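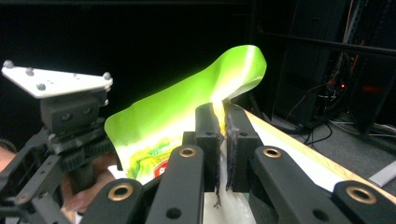

人们在货架前挑零食时，先注意到颜色还是先读到口味名称？

多数情况下先注意到颜色。口味名称要走近以后才读得清，颜色在几步之外已经起作用，购买者往往带着一个猜测去读字，再用字来确认或修正这个猜测。

3.2 颜色与口味名称的对应

上一节交代了语料的来源与标注规则，本节进入我们最感兴趣的部分：包装主色和口味名称之间究竟有多稳定的对应关系。语料库目前收有3,149种袋装零食的正面文字，每一条都记录主色、辅色、口味名称、字体大类以及有无食物插图。口味名称先归入17个类别，再与主色逐一对照。动手之前，我们预想的是一张相当平淡的表格，顶多能看到番茄配红、海苔配绿这样的常识。结果要有趣得多！

先说最稳定的几组。辣味与红色的结合几乎不受产品种类影响，膨化食品、豆制品、坚果都是如此。奶味偏向白色和浅蓝，烧烤味偏向深棕和黑色，海苔味偏向墨绿。这几组在标注时很少引起争论，两位标注者的意见基本一致。奶味里有一个小的例外值得记下：凡是口味名称中带“炼”字的，主色会明显向黄色靠拢，即便同一品牌的其他奶味产品仍用白色。我们猜想这和炼乳罐头的旧式标签有关，但目前手里只有零散的旧包装，还不足以支持这个说法。

真正让人兴奋的是绿色。绿色在语料里至少承担三种意思。第一种指原料，例如青豆、黄瓜、抹茶，颜色直接来自食物本身。第二种指口感上的清淡，常与“原味”“清香”“少盐”一类字样同时出现，此时食物本身可以是任何颜色。第三种指产地或种植方式，文字里多有“田”“园”“农家”等字，绿色在这里画的是叶子和土地，与味道的关系已经相当远。三种用法可以叠在同一个袋子上，读者要靠文字和插图才能分辨。
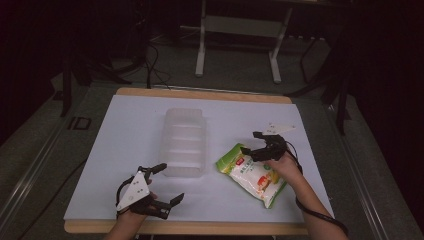
图4 绿白印刷的塑料零食袋，绿色条带沿袋边分布，下部为红黄色卡通插图。左侧为半透明塑料盒。

绿色与白色的组合尤其值得单独讨论。白色占大面积、绿色退到边缘时，绿色更像一种边框，它告诉读者整件商品的基调，把说明口味的任务交给文字和插图。绿色铺满整面时，情况正好相反：文字通常反白，插图缩小，颜色自己就成了口味的第一条线索。我们把前一种称为“框式绿”，后一种称为“底式绿”。这个区分最早由 Marisol Inga 在标注笔记里提出，当时只是为了处理一批难以归类的条目，后来整张表都因它重新排过一遍，许多原先看似杂乱的数据一下子变得清楚了。

为了检验这个区分对普通读者有没有意义，我们在 Havham 请40名受试者做了一项命名任务。受试者先看去掉全部文字的色块布局，写下自己想到的口味，再看保留文字的版本，判断名称是否合适。面对底式绿，受试者写下的多是具体的食材，抹茶、青豆、芥末最为常见，也有人写了“薄荷”，并且写得十分肯定。面对框式绿，答案一下子散开了，有人写“淡的”，有人写“健康一点的那种”，还有一位写的是“我妈会买的”。这些答案很难归入口味类别，却恰恰说明框式绿传达的是一种态度。我们非常喜欢这批答案，完整记录收在附录二。

插图的作用在第二步中显现出来。如果插图画的是食材，受试者对口味名称的接受程度普遍较高，即使主色与名称不太相称也不觉得别扭。一个带框式绿的甜味玉米产品就是如此：玉米是黄的，名称里没有任何与绿色有关的字，受试者仍认为整个包装“很顺”。追问之下，不少人提到的是玉米叶子。颜色和名称中间隔着一样没有说出来的东西，读者自己把它补上了。语言学上讨论转喻时常举餐馆点单、以作者代作品之类的例子，零食袋上的这片叶子完全可以和它们并列，而且每天都有人在读它。
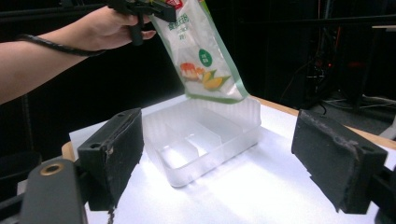 图5 半透明食品袋，右侧与底部有绿色边框，上部印绿色汉字，并配有带绿叶的食物插图。

汉字的颜色也应纳入讨论。口味名称用绿色印刷时，它与边框同色，视觉上被拉进背景的体系，商品的整体气质较为安静；名称用红色或黑色印刷时则从背景中跳出来，更接近招牌。Afonso Nogueira 比较了同一口味名称的两种印法，发现字色与边框一致的一组，名称平均更短，叠字和语气词也更少。换句话说，大声的颜色常常配大声的词，“辣辣辣”“香到飞起”很少用浅绿来印。这一点在 Dradov 收集的那批条目中表现得最明显，那里的小厂产品偏爱长名称，红字也用得格外大方。

竖排文字是另一条线索。竖排在语料中多与传统、手工、地方特产相连，常和印章式的红色小图形一起出现。竖排配绿色时，上文所说的第三种意义（产地或种植方式）明显占上风；横排配绿色时，清淡之义更强。排字方向竟能改变一种颜色的读法，这是我们在设计标注表时完全没有料到的，排版方向一栏还是二月份临时加上去的。早先标注完的条目因此要重新过一遍，工作量不小，不过这一栏后来成了整个语料库里使用最多的字段之一。

这里需要说明几处限制。其一，透明或半透明包装会让内容物的颜色参与进来，目前的标注只记印刷色，没有记透出来的颜色。同一个袋子装满和吃到一半时，看上去可能相当不同。其二，“主色”按面积判定，面积小而饱和度高的标志可能被低估，红色小标志尤其如此。其三，受试者都能熟练阅读汉字，对不识汉字的读者来说，绿色汉字可能只是另一块绿色图案，框式绿与底式绿的差别会怎样变化，我们很想知道。

第三点已经有了初步的安排。下一阶段准备在 Carrilho 和 Iltach 两地重复命名任务，色块材料不变，文字部分换成当地读者熟悉的书写系统，语料库也将扩充到4,000种。我们特别期待看到“框式绿”在别处是否仍会引出那些难以归类的答案。如果那里也有人写下“我妈会买的”，这个类别就很值得拥有自己的一章。

3.3节转向名称本身的构词方式，先从叠字开始，颜色作为背景变量保留在各表的最后一列。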